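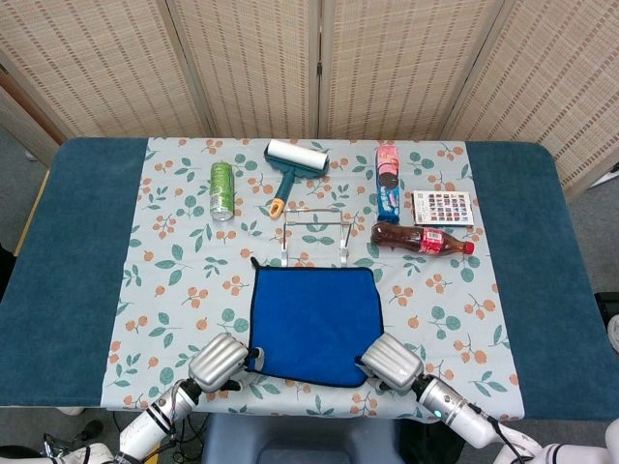

Home | News | Business | Technology | Opinion | Archive

Towels before dishes: Bomurico shows how far its household machine has come

27 April 2022

WUSCOMBE. A small company which wants to sell a two-armed robot for household chores has opened its test rooms to visitors for the first time, and it has given a rather modest answer to the question of when such a machine will be ready. For folding small towels, it says, the time is near. For clearing a kitchen after dinner, it will give no date at all.

Bomurico, which has its offices on the Skakmont estate outside Wuscombe, has worked since December on a short list of jobs done at a table. The arms must fold a cloth, pick up things which are lying on their side, and put packets and bottles in order. Each job is easy for a child of seven. For the machine each one is a different kind of problem.

"With a bottle, you know the shape before you touch it and you know it after," said Ivone Teixeira, who leads the testing. "A towel has a new shape every time you move it. The corner you wanted is now under the other corner, and the robot must understand this."

In the latest series the robot was given 200 attempts to fold a square microfiber towel in half and then in half again. According to the company, 156 of them ended with a fold that a person would accept without doing it again. Most of the others failed at the first step, when one gripper closed and took hold of nothing, or took the tablecloth together with the towel. The company does not use a plain white table for its tests. It prefers patterned cloths and ordinary shopping left nearby, as a customer would have at home.

Speed remains the weak side. A good fold takes the robot 5 minutes from start to finish, and the visitors, who were standing, began to look for chairs. Ms Teixeira said that the arms could move much faster, but that the number of mistakes goes up very quickly when they do.

The other interested party is Demissie, a laundry business in the same town, which washes and folds for hotels and care homes. It does not plan to buy a robot this year. Its manager told the visitors that one worker folds 545 hand towels in a normal shift, and also sees which ones are stained or torn and puts them aside. A machine that folds slowly could still be useful to him at night, he said, when the building is closed, but only if it could be left alone. At present a member of staff must stay beside it and straighten the cloth after a bad attempt.

Some of the laundry workers had come too, and their questions were more practical. One wanted to know who cleans the grippers. Another asked if the machine can fold a fitted sheet, and the engineers laughed and said no. It has not been tried with shirts either, and the company has no plan to begin with them before the work on towels is finished.

Bomurico would not name a price. It said that the next series will use towels of different thickness, thrown on the table in a heap, so that the robot must first find an edge by itself. The results will be shown to Demissie before they are made public.

Contact the newsroom | Copyright 2022, all rights reserved | Back to top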